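The Plate Problem

The first thing Agata Cattaneo did when I walked into the Pledlow lab was hand me a coffee and ask me how I load a dish rack. I told her I just, you know, put the plates in. She laughed for a long time.
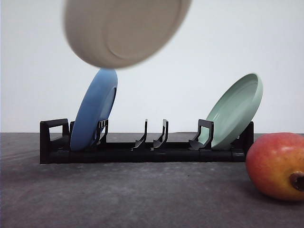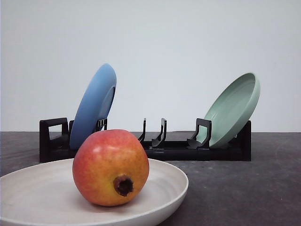
A black rack, a blue plate, a green plate and a piece of fruit, in both shots.

Agata and her colleague Kedir Feyisa have spent most of a year on that "just." Their method is called Weldu, and the idea is pretty simple once somebody draws it on a napkin for you (Kedir drew it on mine). Most systems learn one long motion from start to finish. Weldu chops the job up and spends nearly all its practice on the last 3 centimeters, where a plate has to find its slot. Everything before that is treated as travel, and travel is cheap!

They trained it on 2974 placements, all shown by people first, and then ran 130 test trials with things moved around between them. Fruit got swapped, the rack got nudged, plates started in odd spots. Kedir says the fruit matters more than I'd think. An older version got so used to a bare table that a single lemon would throw off its aim, and he still sounds a little hurt about the lemon.

So does it work? Mostly, yes. The failures they showed me were nearly all the same one: the rim lands on top of a divider and the arm keeps pushing. Agata wants it to feel that bump and back off, and she has a student, Mulugeta Nigatu, adding force readings to the training right now. He was 470 placements in when I met him, and he looked like he could use a nap.

I asked about bowls. Agata put her head down on the desk. Bowls are planned for March.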